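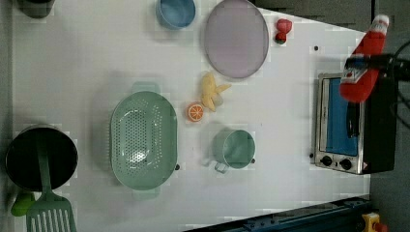 Need a storage/cleaning system for play kitchen stuff, toddler room at a small daycare, 22 kids across the week. Everything goes in one big bin right now and pickup takes forever. The food is the easy part, a strawberry, banana, orange slice, whatever, you can toss those in anything. It's the big stuff that kills me. The mint green colander with the two handles is huge and won't nest in anything, and the slotted spatula lives in the black pot becuase its too long for the bin. Also how often are you washing all this? Licensing visit in September. Thanks
Rosaura Cuadros
Posted 21/07/2023

coneo_mom
Hooks!! Stick-on ones, low on the side of the play stove. Colander hangs by one handle if the hook is wide enough, measure first. Long utensils can stay in the pot, why fight it. We did ours in one nap time. Get the hooks rated for more than you think, toddlers pull.

Washing, we do anything that's been in a mouth same day. So there's a "yucky tub" on the counter and kids are weirdly good at using it. Everything else end of the week.

Fencombe442
just get less stuff

restrepo.j
Second the hooks but I'd also ditch the big bin. Two shallow trays, one food, one dishes. Tape a picture of what goes in on the front, laminate it or it'll be gone by lunch. Plates and bowls stack, mugs go next to them not on top, they tip.

For cleaning: warm water, dish soap, rinse, then whatever sanitizer your state allows, mixed how the label says. Air dry on a rack overnight. Check hollow food for little holes, water gets in and it goes moldy inside. We had to throw out a whole bag of fruit last year, so gross. Call your licensor and ask how often, ours wanted a written log and I only had it in my head. Start the log now, dont wait til the week before.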